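Chores desk: the hook problem

The December round of the Altonau kitchen trials dealt with hanging utensils on a rotating rack, a job most people do without looking. Jolien Kuipers, who keeps the task list, rates it harder than folding towels. The hole in a handle is small, the hook is curved, and the last stretch of travel has to be done at an angle.

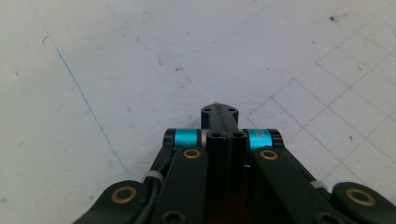 Hand-held gripper over the marked work surface.

Demonstrations are recorded by people with the grippers on their own hands, and the control policy is trained from those recordings. The current set holds 2,292 of them. Of these, 599 were dropped in review, mostly for bad tracking near the hooks. 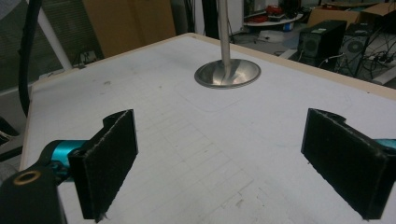
Results on the arm are modest. In 161 attempts the policy picked up the handle reliably but often stalled at the hook – it would touch the metal, back off and try the same approach again. Jasper Coppens blames the wrist angle at pickup and wants the grasp scored separately from the hang. 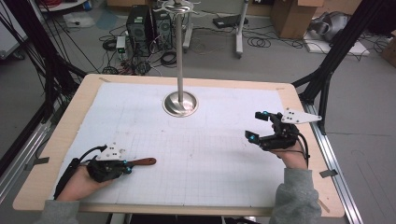 A person needs a few seconds per utensil. The arm's median was 15 seconds on the runs that ended with the utensil in place, with no credit given for drops. On those numbers the chore stays with people for now. Godent is testing softer finger pads for the next round, and the revised scoring sheet goes out with the next issue.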